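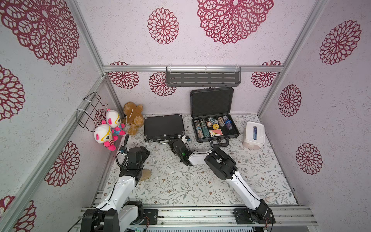 One parent at the Tendora site told us in February that the reading hour is the only part of the week when her son asks to stay longer, and that she would like it to run through the summer. Several families at Parer said much the same. We have not yet been able to promise it.

Gastaveck Family Reading Project
Progress report, second period

Attendance
We planned for 22 families across both sites. At the end of the period 17 were coming regularly. Most of the shortfall is at Parer, where the bus route changed in the winter and the late afternoon session became hard to reach. We moved the start to 4:30 p.m. and attendance picked up over the next few weeks. Tendora has been steady the whole time and has a short waiting list.

Sessions
We held 16 sessions. Another 2 were canceled for snow and will be made up before the end of the grant year. Each one starts with a story read aloud, then parents and children read in pairs. Older children had been losing interest in the picture books, so we added chapter books and let them take one home between sessions. Returns have been good - better than we budgeted for.

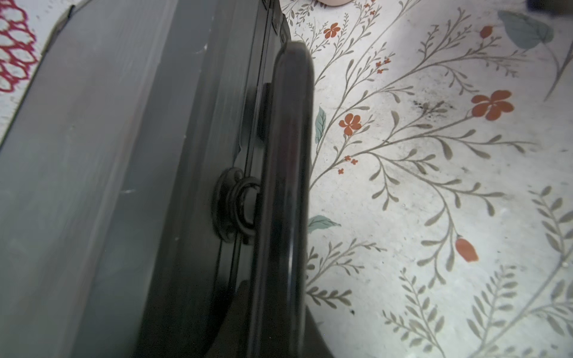 Gastaveck Family Reading Project, second period

Books and supplies
The first order from Urban arrived late and was missing the Spanish titles. These were sent separately at no charge. We have held back part of the book budget for spring, when we will know which reading levels are running short. Snacks cost more than planned and we covered the difference from the printing line, as agreed by phone.

Staffing
The assistant post at Parer was empty for the first part of the period. It is now filled. The site lead covered both roles in the meantime, which meant the take-home reading logs were not collected there until March. We will report the log results for both sites together next time.

Next period
We will make up the canceled sessions, place the spring book order and repeat the parent survey. We would also like to discuss moving unspent travel money into a short summer program at Tendora. A one-page budget for this will follow separately.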